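How to Clean Smudged Page Edges on a Thick Book

By Linnea Løken

I love a fat old reference book, and I love one even more when its edges are clean. Thumbs leave gray marks on the long side of the pages, dust settles in on top of them, and after a few years you have darker streaks running up and down between the fine pale lines of the paper. Most of that can be lifted at home in an evening with dry tools, and it's one of the most satisfying little jobs I know!

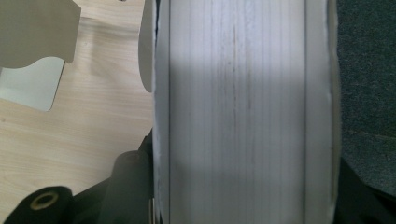
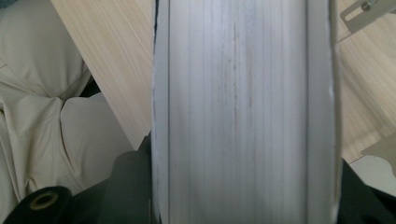
HORASMONT, September

What you need

A soft, wide brush (a clean makeup brush or a new paintbrush both work)
A dry soot sponge, the crumbly rubber kind, cut into pieces you can pinch
A white vinyl eraser
A sheet of very fine sandpaper, optional, see the warning further down
Two flat boards a little bigger than the book
Two small clamps, or somebody with strong hands
An old pillowcase or a sheet of plain paper to work on

I use Otus sponges because the art store in Prutovura carries them, but any dry soot sponge will do. Leave the kitchen sponges in the kitchen, and the wet wipes too. Water wicks in between the sheets and carries the dirt with it, and then you've got a tide line a quarter inch into every page.

Step 1. Close the book up tight

Everything depends on this. If the pages can fan even a little, you'll push grime down between them. Put a board on each side, with the covers folded back out of the way if the hinges are healthy enough to allow it, and clamp until the edge feels like one solid surface under your finger. Don't crank the clamps. With a really big book (my Castillo dictionary has 2,366 pages, bless it) I sit down, hold the whole thing between my knees with the boards on, and work that way. It looks silly and it's very comfortable.

Check that the sheets are even before you tighten the last bit. A page that sticks out will catch the sponge and tear.

Step 2. Brush first

Start at the top edge, where the dust is thickest, and sweep away from the spine toward the front. Then do the long front edge, then the bottom. Always brush in the direction the page lines run. Go across them and the bristles dig into the gaps. Tap the brush off on the pillowcase as you go, and don't blow on the book! Breath is damp, and I've spat on a perfectly nice atlas that way.

Step 3. Sponge

Take a piece of the soot sponge and wipe in short, light strokes, again along the lines. Lift at the end of each stroke. You'll see the sponge turn gray almost right away, and oh, it's wonderful. When one face is dirty, turn to a clean one, and when all the faces are dirty, snip them off with scissors and carry on. I get through 4 pieces on a well-thumbed book and 6 on one that has lived near a stove.

The dark patches are usually toward the middle of the front edge, where people open the book. Give that area an extra couple of passes, then feather out above and below so you don't end up with one bright window in a gray wall.

Step 4. Eraser for the stubborn streaks

Vinyl eraser, one direction only, moderate pressure. Brush the crumbs away every few strokes. They love to tuck themselves in beside the covers, so run the brush down both of those little gutters before you loosen anything.

If a streak doesn't budge after a dozen strokes, it's probably ink, or grease that has soaked in. I leave those alone.

Step 5. Sandpaper, maybe

Some people finish with a very light sanding. It does work on plain, modern, everyday books, and I've done it on a cookbook of mine that I wasn't afraid of hurting. It also takes off paper for good, so please don't try it on anything old or valuable, or on gilt, colored, or rough-cut edges. Same goes for frayed covers: keep every abrasive thing well clear of them.

Step 6. Unclamp and check

Loosen the boards slowly, stand the book up, and give it one last brush all around. Flip through the first and last few pages for crumbs.

How far should you go?

I stop when the edge looks even, which comes well before it looks new. One summer I helped sort a shelf sale of 4,000 books, and the ones people picked up were the clean ones, faded or yellowed or whatever. A little gray in the middle says someone kept looking things up.

Store the book upright with neighbors on both sides so it stays closed, and dust the top edge when you dust the shelf. If you've got a trick for greasy thumbprints on cookbooks, send it to me, I'm still hunting for one.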